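ENMONT POLICE – PRESS RELEASE – 2022-12-21

Evening, everybody. Hicham Hegazy here, community officer for the Lirncombe side of town, and I've got news on the garage break-ins so many of you have been writing to me about.

We have made two arrests. Officers on the night shift were driving along Pelkonen Street a little after 3 am when they saw a side door standing open behind the row of brick garages. They pulled over, walked up the alley and found a man inside with a flashlight and a duffel bag. He went out the back window (a pretty small window, I've seen it) and got as far as the creek path before he was stopped. A second man was picked up in a parked van on Stiveck Lane. Both are adults and both live in the county. I can't give you names until charges are filed, so please don't ask me at the grocery store!

What I can tell you is that we searched the van and a storage unit, and we came away with 21 items we believe were stolen. Mostly it's the stuff you would expect — cordless drills, a chainsaw, a pressure washer, bikes. There's also a very nice accordion in a black case, and I would love to get that one back to whoever plays it.

If you had something taken from a garage or shed in Enmont any time after April, call the front desk and ask for Binta Adeyemi in the property room. She'll want a description and a serial number if you wrote it down. A receipt helps, and so does an old snapshot with the thing in it. Please don't just show up, as she's in court some mornings and the room is locked when she's out. Once you have a time, bring a photo ID and plan on half an hour.

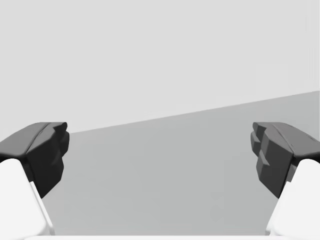
Anything that can't be matched stays with us while the case is open, so you don't need to panic if you're away for the holidays. Call when you get home.

We're still looking into four other break-ins on the north side, and I don't want to say they're connected when I don't know that yet. If you have doorbell video from Pelkonen Street or the creek path, even if it looks like nothing, I'd really like to see it. You can leave a message on the tip line and you don't have to give your name.

And thank you to the neighbor who called in the van's plate last week — you know who you are, and it helped a lot. Lock your side doors, folks, and I'll post again when there's a court date.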